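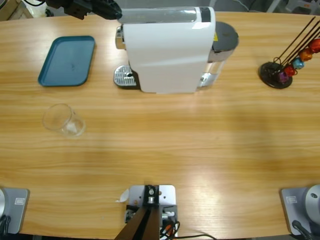 Esperanza Cabello
Eats soup for a living, more or less
2018-07-09

The bus to Plirach leaves from behind the fish market in Jondlow, and it leaves when the driver has finished his egg. I know this because I watched him eat it. He peeled it over the steering wheel with great tenderness, salted it from a twist of newspaper and looked at each bite before taking it, while the seventeen passengers who had paid to be somewhere else looked at him.

I was going for the lamb. A man at my guesthouse had described the lamb at Plirach with his eyes shut, which I took as a recommendation, though he may have been tired. It is cooked underground overnight with quinces and a sour herb he could only name in his own language, and it comes up in the morning, and by ten it has gone. The bus gets in at 10 if the egg is a small one.

The road follows the Urar for most of the way. In March I'm told it is a proper river, with froth. In summer it's a wide bed of stones with a goat standing in it. We stopped for the goat. We stopped again for a woman with a mattress, who got on, and for her sister, who only wanted to talk about the mattress. My neighbour unwrapped a cheese that had clearly been through something and offered me half on the point of a knife. I said yes. I always say yes, it's the nearest thing I have to a method. 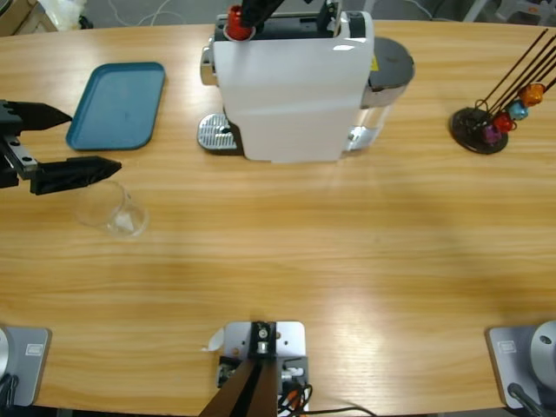 It tasted like a stable door and I had a second piece. He was delighted. He then brought out pickled garlic, dried mulberries and a flask of something brown that he called tea, and we got through the lot with our knees against the seat in front and the mattress leaning on both our heads. By the time we came over the pass I'd had the best meal of the week and wasn't hungry in the slightest, with the lamb still to come.

Except that the lamb had gone. Of course it had. There was a hole in the ground, some warm ash, and a boy wiping out a very large pot with bread and eating the bread. He looked extremely happy. I asked whether there'd be more tomorrow and he said yes, certainly, tomorrow, and I asked where a person might sleep, and he pointed at the bus. 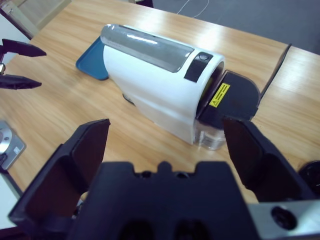 So I had lunch at Esfahani instead, the only place open. It has four tables and a menu of 60 dishes, all of which are typed out and laminated, and one of which is available. I ordered from the menu anyway, out of politeness to the typist. The owner listened carefully to my choice, nodded, and brought me lentil soup.

I've eaten a fair amount of lentil soup and tend to regard it as a thing that happens to you in January. This had been made with stock from the lamb bones. There was burnt butter on the top and a fistful of that sour herb, which turned out to be green and hairy and nothing I could place, somewhere between sorrel and a lemon's opinion of you. The bread came straight off the wall of the oven with a bit of the wall still on it. I had two bowls and would have had three, but the driver had come in and was sitting opposite, peeling another egg, and I knew I was on the clock.

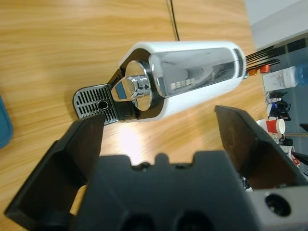
I asked the owner to write down the name of the herb. She took my bus ticket, number 3357, wrote on the back of it for some time and handed it over with a pat on the arm. At the guesthouse I showed it to the man with the shut eyes. He read it through twice. It was the bill. I had walked out without paying, and she had very kindly put her address on it.

I'm going back up the day after tomorrow with the money, and this time I'm bringing the driver a boiled egg, ready peeled.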